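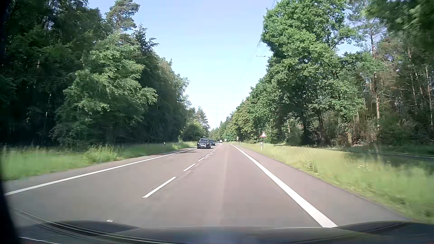 森の中をまっすぐに延びる二車線の舗装道路

連続ドラマの配信方式に関する意見　全話一括公開の見直しを求めて

定額制の映像配信サービスにおいて、連続ドラマの全話を同じ日に公開する方式は、すでに標準的な慣行として定着している。視聴者は自らの都合に合わせて作品を見進めることができ、事業者は公開直後に大きな話題を得ることができる。当会はこの利便性を否定するものではない。しかし、すべての作品に同一の方式を適用する現状については、再検討の時期に来ていると考える。

連続ドラマは、各話の間に置かれる時間を前提として発達してきた形式である。前の回の結末を受けて次の展開を推測し、家族や同僚と意見を交わし、場合によっては見返す。こうした時間は従来、放送編成上の制約から生じる副産物とみなされてきたが、脚本家の多くはそれを作劇の一部として利用してきた。伏線が伏線として働くには、視聴者がそれを一度忘れかけるだけの間隔が必要である。

本年四月に全話が公開された『キリッツ』は、この問題を考えるうえで示唆に富む。地方都市の測量事務所を舞台とする全八話の本作は、第二話の終わりで主人公の経歴に関する重大な疑念を提示し、その回答を第六話まで保留する構成をとっている。週ごとに見ていれば一か月に及ぶ保留となるはずのところ、一括公開では数時間で通過してしまう。第四話に置かれた長い沈黙の場面を冗長と評した批評が散見されたが、続けて視聴した者がそのように感じるのは無理からぬことであり、演出上の欠陥と断じるのは公平を欠く。

一方、前年の『ブラセル家の人々』は、最初の二話を同時に公開し、残りを週に一話ずつ配信する折衷方式を採用した。開始当初の注目度は決して高くなかったものの、中盤以降に視聴者間の議論が活発となり、最終話の公開時には当会の例会でも発言が相次いだ。脚本を担当したロザルバ・コロンボ氏は、当会の講演において「登場人物が画面にいない六日間をどう過ごしているかまで考えて書いた」と述べている。間隔を前提に書かれた作品が、間隔を保って届けられた好例といえよう。

もっとも、週次配信がすべての作品に適するわけではない。『カーネス』のように一夜の出来事を連続した時間で描く作品は、まとめて視聴することでかえって緊張が持続する。本編全体で190分という長さも、一晩の鑑賞に無理なく収まる。また、勤務形態や家庭の事情により、毎週決まった時期に視聴することが困難な方もおられる。全話がそろってから見たいという希望は正当なものであり、配信終了後に通して鑑賞できる環境は当然維持されるべきである。

当会が問題とするのは、公開方式が作品の性質とは無関係に、事業者の契約上または営業上の都合によって一律に定められている点である。制作の現場では、完成間際になって初めて公開方式を知らされたという声も聞かれる。各話の冒頭に前回までの要約を置くか否か、結末をどの程度の強さで閉じるかといった判断は、公開の間隔が分からなければ下しようがない。

公開直後の数値が過度に重視される傾向についても、あわせて懸念を表明したい。『ビルハネ』は、公開から72時間の視聴状況が振るわなかったことを理由に、続編の制作が早々に見送られたと伝えられる。静かな導入部をもち、後半に向けて評価を高める種類の作品にとって、三日という期間はあまりに短い。短期の成績のみで存続が決まるのであれば、制作者は第一話に刺激の強い場面を詰め込まざるをえず、作品の幅は徐々に狭まっていく。

以上を踏まえ、当会は配信事業者に対し、企画の段階で公開方式を制作者と協議し、合意した内容を脚本の執筆開始前に確定するよう求める。あわせて、続編の可否を判断するにあたっては、最終話の公開から相応の期間を置き、完走した視聴者の割合を考慮に入れることを要望する。視聴者に対しても、公開日のうちに最終話の内容を広く発信することについて、いま少しの配慮をお願いしたい。

公開方式の選択は、配役や音楽と同様に作品の印象を左右する。次の会報では、折衷方式を採用した作品について、会員から寄せられた感想を掲載する予定である。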